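Zilon Trumex 2 Smartphone

The Trumex 2 is the entry model in Zilon's phone line. It replaces the first Trumex and keeps the same charger, so older cables still work.

Standby time is up to 156 hours with both SIM cards active. With one card you can expect a little more. The battery is sealed and should be replaced by a service shop - Hauser handles this for all phones bought through us. 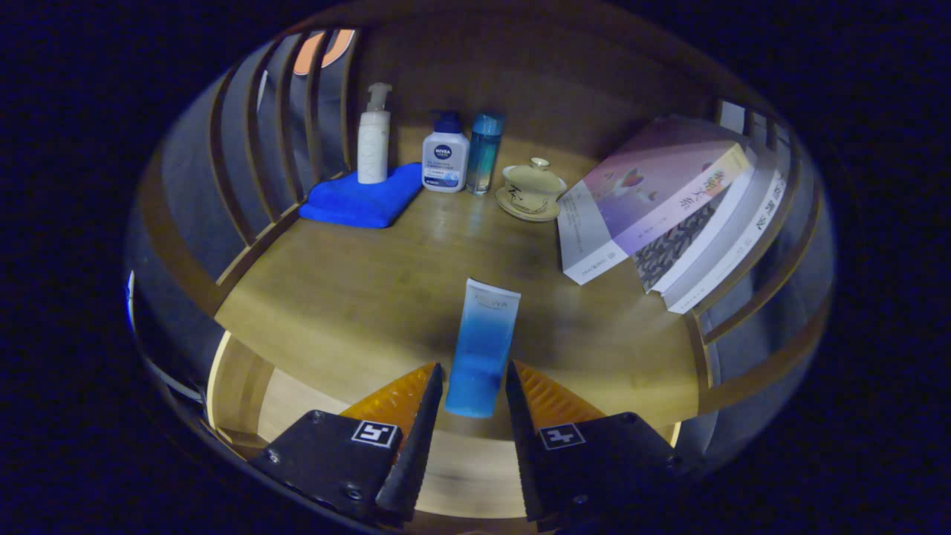
Catalog No. 3, page 100

The phone takes two nano SIM cards and a memory card in the same tray. Face unlock is not offered on this model. The fingerprint reader is on the side, under the volume keys, and stores up to three prints.

In the box: phone, charging cable, tray pin, quick start sheet. The wall plug is sold separately.

Colors: black, gray. The gray version ships from the Pustden warehouse and takes around 2 extra days.

Trade orders: Corina Thaler. Repairs and returns: Obinna Amadi.

Page last updated November 22, 2022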